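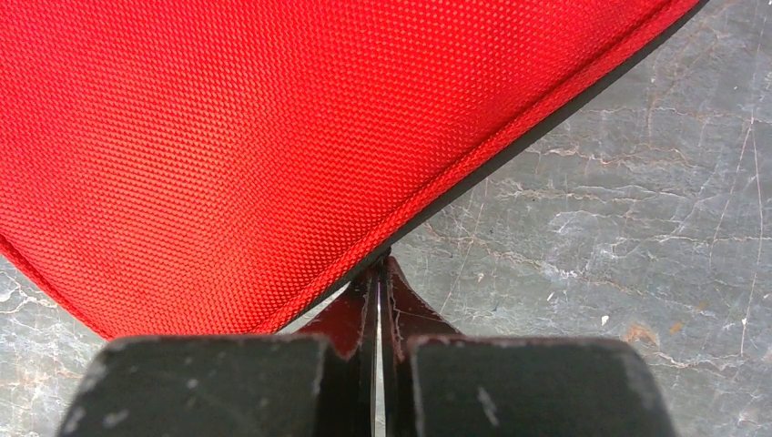 夹爪位于红色软包椅面的下方，椅面边缘有黑色包边，地面为灰色大理石。图片由Navo提供。

Navo与Cevatden合作：机器人进入会议与宴会场地的座椅整理工作
首批2台机器人已编入晚班，员工岗位名称、排班和工资等级同时调整

5月13日，商用服务机器人开发商Navo与场地运营公司Cevatden共同宣布，双方在Cevatden旗下的Feltance会议中心正式启用座椅整理机器人。该项工作从2月开始准备，到现在已经完成试运行，并进入日常排班。本次启用的机器人一共2台，负责宴会厅和走廊等候区的座椅移动、对齐和椅面检查。

Feltance会议中心最大的宴会厅可以摆放200把软包座椅。按照过去的做法，一场活动结束以后，晚班员工需要把座椅逐一拉开，检查椅面和椅脚，清洁地面，然后按照下一场活动的平面图重新摆放。这个工作对腰部和手腕的负担比较大，并且多数在深夜进行。Cevatden在去年的员工意见调查里，把“搬椅子”列为晚班最希望改变的一项工作，提出这个意见的员工分布在不同的年龄和工龄。

Navo为这个项目提供的设备是一种移动底盘加机械臂的机器人，末端安装两指夹爪，手腕位置有一个小型摄像头。机器人接近座椅时，摄像头用来判断椅面边缘的位置和方向，夹爪从椅面下方靠近，再由底盘带动座椅慢慢移动。由于软包椅面的边缘是圆的，而且布料有弹性，夹持的位置和力量都需要专门调整。项目团队为此在现场工作了比较长的时间，工程师和晚班员工一起对不同的座椅型号做了测试。

Navo产品负责人米尔科·卡塔内奥（Mirko Cattaneo）表示：“在实验室里，我们的椅子都是新的，地面也是一种颜色。到了真正的场地，石材地面有很多花纹，灯光每天晚上都不一样，椅子也用了很多年。晚班的同事告诉我们，哪一种椅子的边缘容易松，哪一个位置不可以用力。这些知识没有写在任何手册里，我们把它们一条一条加进了程序。”

对于员工来说，变化主要在工作的内容和时间上。机器人启用以后，晚班员工不再承担成排座椅的搬动，他们的任务改为设定摆放平面图、检查机器人完成的区域、处理机器人标记出来的座椅，以及做细部清洁。机器人如果不能确认椅面边缘，或者遇到地面上有物品，会停止动作并且通知员工，由员工决定下一步怎么做。所有涉及舞台、台阶和玻璃隔断附近的座椅，仍然由员工用手摆放。

参加这个项目的晚班员工一共19人。Cevatden确认，没有员工因为机器人的启用而离开岗位，晚班的人数保持不变。其中一部分员工完成了由Navo提供的操作培训，岗位名称由“场地服务员”改为“场地设备操作员”，工资等级也相应提高。没有参加培训的员工可以继续做原来的场地服务工作，也可以在以后的批次报名。培训全部安排在上班时间之内，按照正常工时计算工资。

Cevatden场地运营经理冯佩珊（Pui-shan Fung）表示：“刚开始的时候，同事们有担心，这是很自然的。他们问得最多的问题是，机器人来了以后班次会不会减少。我们在2月的第一次说明会上就对这个问题做了书面的答复，并且把答复贴在员工休息室。后来大家的问题变得很具体，例如机器人充电的时候谁来负责，停下来的时候应该按哪一个按钮。我觉得从这些问题可以看到，同事们已经把它当作自己的工作工具来考虑。”

冯佩珊也提到，项目并不是所有部分都很顺利。在试运行的前期，机器人的速度比员工手工摆放慢，有些晚上员工需要等待机器人完成一个区域才可以开始清洁。项目团队后来改变了工作的顺序，让机器人从宴会厅离门最远的一侧开始，员工从另一侧开始，双方在中间的通道交接。现在，一次完整的宴会厅重新摆放需要78分钟，Cevatden对这个时间表示可以接受，同时希望在下一个阶段继续缩短。

在安全方面，机器人工作的区域由地面标识和灯光提示分开，员工进入这个区域时，机器人会降低速度，距离过近则完全停止。夹爪的两个指垫属于消耗件，由操作员在每次交班时检查磨损情况并做记录，需要时在现场更换，不需要等待厂家派人。安全规程的编写和现场评估由独立的咨询公司Vashisht完成，员工代表参加了评估的全部会议。评估报告的摘要用中文和英文两种语言提供给全体晚班员工。

Vashisht在报告里建议，机器人收集的图像只用于识别座椅和地面，不可以用于对员工的考核。Cevatden和Navo都接受了这个建议，并且写入双方的合作协议。摄像头在员工交班和休息的时间处于关闭状态。

下一阶段，双方计划把机器人的使用范围扩大到Feltance会议中心的小型会议室。小型会议室的座椅带有轮子，移动方式和宴会厅的座椅不同，需要另外的测试。卡塔内奥表示，Navo会继续采用和晚班员工一起测试的方式，参加测试的员工按照工时获得津贴。是否在其他场地使用，Cevatden将在本阶段结束并听取员工意见以后再做决定。

关于Navo
Navo开发用于酒店、会议场地和公共空间的移动操作机器人，业务包括设备提供、现场调试和操作人员培训。

关于Cevatden
Cevatden从事会议、展览和宴会场地的运营与管理，Feltance会议中心是其旗下场地之一。

媒体如需采访或者现场参观，请与Cevatden企业传讯部联系。参观安排在晚班时间进行，请提前预约。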